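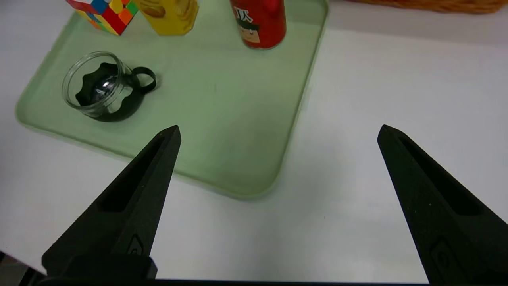
Re: Task planner for tray clearing, do I need the LLM layer?

jyoo_ctrl
Posting from the Dunar bench at Prellilville. We're sorting tray items into two baskets and the current stack has a language model choosing the order, then a learned policy doing the motion. Jarosław Szewczyk wants to keep it. I'm not sold. Has anyone here pulled the planner out and seen a real difference?
— Jae-in Yoo

gravelbike
What does the planner know that a sorted list doesn't? Clear glass is where ours falls over, and no amount of clever ordering fixes a bad depth map.

szewczyk_j
Jae-in is leaving out that the order matters once things crowd each other. A fixed list will happily send the fingers at a mug with a box right behind it. 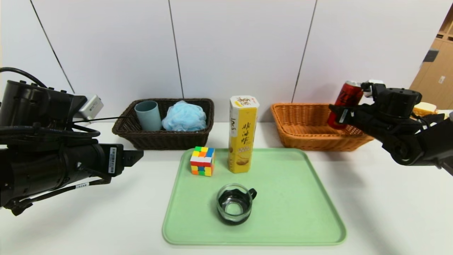 2 min read

jyoo_ctrl
Can over the basket, fine. Any script does that. I went through 1,167 logged planner calls and 14 of them gave an order different from plain nearest-first. Of those 14, I'd call 5 an improvement.

szewczyk_j
You'd call. Who labelled them?

jyoo_ctrl
Me, with the logs open. Happy for you to redo it.

mapleservo
Fourteen is nothing to argue over either way. What's the latency per call? If the arms sit waiting on text I'd rip it out on principle.

gravelbike
Same. We tried the Ejigu planner in June and went back to a behaviour tree. Boring, but I can read the thing when it breaks.

szewczyk_j
A tree is readable until you add the thirteenth object class. Ours got to 13 and two of us were scared to touch it.

mapleservo
Then your tree was bad. Gellthorpe's plugin lets you swap planners at runtime, so run both on the same start layouts and post the failures, grasp errors kept separate from ordering errors please.

jyoo_ctrl
Will do. Mug handle facing a few different ways too, I don't trust the grasp scores on it yet.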